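4.2 Comparing the two grippers

Larysa Yurchenko and I tried both hand-held grippers on the same glass container, 50 grasps each. The Sudero has flat pads and let the glass turn in 15 of them. The Somon, with a black bracket on each side, let it turn in 2. We did not change the closing force between runs.

The wrist camera was harder to judge. With a white cup above the glass, most of the view is white and the rim is faint.

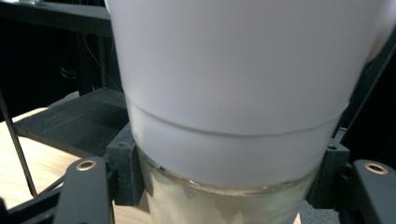
Dagmar Kuruc suggested marking the rim with tape, but we ran out of time in October. The Somon was used for all tests in chapter 5.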